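SALBY HOUSING COOPERATIVE
BOARD OF DIRECTORS
MINUTES OF THE REGULAR MEETING

Date: 30 April 2014
Place: Ground floor meeting room, Skadberg Building
Present: The Chair, the Vice Chair, the Secretary and 4 directors
Also present: The Property Manager; a representative of Hoshino Interiors (item 5 only)
Apologies: One director

1. Call to order
The Chair called the meeting to order at 7:00 p.m. and confirmed that a quorum was present. The agenda was adopted with one change: the report on bicycle storage was moved ahead of other business.

2. Minutes of the previous meeting
The minutes were approved with a correction to item 6, where "north stairwell" should read "south stairwell."

3. Matters arising
3.1 Laundry room hours. The extended hours have been in place since the last meeting. The Property Manager had received two complaints about noise after 10:00 p.m., both from the units directly above. The Board agreed to keep the present hours and to fit rubber feet under the machines. Action: Property Manager.
3.2 Gutter repairs. Work on the rear elevation is finished. The final invoice has not been received.
3.3 Lost mailbox keys. The replacement charge remains as set out in the House Rules. A request to waive the charge for one household was declined.

4. Finance
4.1 The Board received the quarterly statement. Income from monthly charges was in line with the budget. Spending on heating was above budget owing to the long winter, and spending on grounds was below.
4.2 Three households were in arrears at the end of the quarter. One has since paid in full. The Property Manager was instructed to send second notices to the other two.
4.3 It was moved and seconded that the reserve contribution be kept at its present level until the annual review in September. Carried.

5. Apartment refurbishment standard
5.1 The representative of Hoshino Interiors presented the draft standard for finishes in vacated apartments. The draft covers wall surfaces, flooring, kitchen cabinets and lighting. 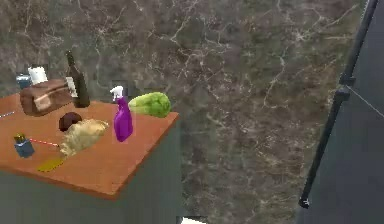
Figure 1. Dark marble wall finish with orange-brown wooden top on a slate-gray base.

5.2 Directors asked about the cost and care of marble wall surfaces. The representative replied that a printed panel could be used to give a similar effect and that a sample would be supplied. One director considered the darker finishes unsuitable for the apartments on the north side, which receive little daylight, and asked that a plain painted wall be offered as the default. Several directors agreed.
5.3 The Board asked for a separate price for cabinet bases and for tops, so that either may be replaced alone. The representative undertook to provide this.
5.4 There was a longer discussion of flooring. The present carpet has been difficult to clean between tenancies, and the Board has already decided in principle to discontinue it. The representative recommended a light wood-grain floor for living and dining areas. The Vice Chair noted that a pale floor would show wear near entrance doors and asked whether a darker floor could be laid there.

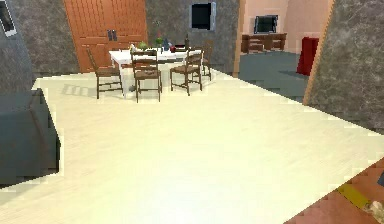 Figure 2. Cream floor in the living area, continuing toward the dining area.

5.5 On sound, the Property Manager reported that the upper floors would need an underlay beneath any hard flooring. The draft standard does not mention underlay. It was agreed that the standard must do so before it is adopted.
5.6 Resolved: that the draft standard be returned to Hoshino Interiors for revision; that flooring and underlay be priced together; and that no apartment be refurbished under the new standard before the revised text has been approved. Carried, with one abstention.
The representative of Hoshino Interiors left the meeting.

6. Boiler service contract
6.1 The contract with Reter Heating expires at the end of September. Reter has offered a renewal on the same terms, with an added call-out fee of $175 for visits outside working hours.
6.2 The Board did not accept the fee as proposed. The Property Manager was asked to obtain two other quotations and to ask Reter whether the fee could be limited to visits after midnight.

7. Bicycle storage
7.1 The basement store has racks for 50 bicycles. At the last check, 55 were found in the room, a number of them without tags.
7.2 Resolved: that all bicycles be tagged by their owners, that notices be posted in both entrances, and that untagged bicycles be moved to the locked cage after one month. Carried unanimously.
7.3 A suggestion that strollers be allowed in the store was deferred.

8. Other business
8.1 The Secretary reported that the notice board in the Skadberg Building lobby is again being used for commercial flyers. These will be taken down weekly.
8.2 A resident has asked in writing for permission to install an awning over a balcony. The Board requires a drawing with measurements before it can consider the request. Action: Secretary to reply.

9. Next meeting
The date of the next meeting will be posted in the lobby. Papers for the agenda must reach the Secretary one week beforehand.

10. Adjournment
The meeting was adjourned at 8:50 p.m.

Minutes recorded by the Secretary. Subject to approval at the next meeting.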